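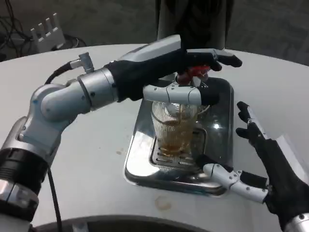 4 min read

Search this site... Go

Hi Huệ,

You asked for a page or so on how the tea stall history project is going, so I'm writing it the way I'd tell it to you over lunch (the numbers are further down if you want to skip ahead!).

We started the interviews in February, and I was sure we'd be begging people to talk to us. Well, no. Once Diễm Ung had put a notice up in the Brendo market hall, her phone hardly stopped, and we've now recorded 57 people. Most of them sold or served drinks on the old ferry road before it was widened, and a few were regular customers who simply had a lot to say. I love those ones. One man spent most of his interview on how sugar was sold during the shortage, and I didn't have the heart to steer him back to the question.

The transcripts are where we've slipped. The plan was to have them all typed and checked by now, and we have 12 still waiting. Some were recorded at the stalls themselves, with motorbikes going past, and Sơn has to play the same few seconds over and over to catch a name. We tried a paid service from Vinutel for the noisy ones and I won't be doing that again. It was fast, but it turned every dish into a different dish, and fixing the text took longer than typing it fresh. That cost came out of the equipment line, which had room because Lụa Nghiêm lent us her recorder.

The money otherwise looks fine. Printing hasn't been touched. Travel is a bit over, all of it bus fares to Kundel, where so many of the old families moved after the road work. I'd like to shift a small amount from printing to travel to cover two more trips, and I need your yes in writing before I do that.

Photographs! People keep turning up with biscuit tins full of them. Đạt Kim has scanned 837 so far, mostly family pictures taken in front of the stalls, and he's been very strict about writing down who is who while the owner is still sitting next to him. Prints go home with the family the same day. We did have a mix-up with 2 envelopes in the spring, both sorted out now, and he has since started using numbered folders.

Where I'd like your advice is the booklet. We promised one in both languages, and Diễm would rather have a longer one with the full stories than a short one with everybody in it. I go back and forth. The short one could be handed out free at the library and I think more people would read it, but I've promised so many grandmothers that their whole story would be in there... Could we talk before I ask Alhassan for a printing quote? They need a page count.

Next up: finish the typing, make the Kundel trips, and get signed permission from the last few families. The listening evening at the library is still on, and I'd be so happy if you came. Bring your mother, she'll know half the voices.

I'll send the receipts separately, once I've found the one from the stationery shop.

Sơn Tạ says hello.

2026-09-18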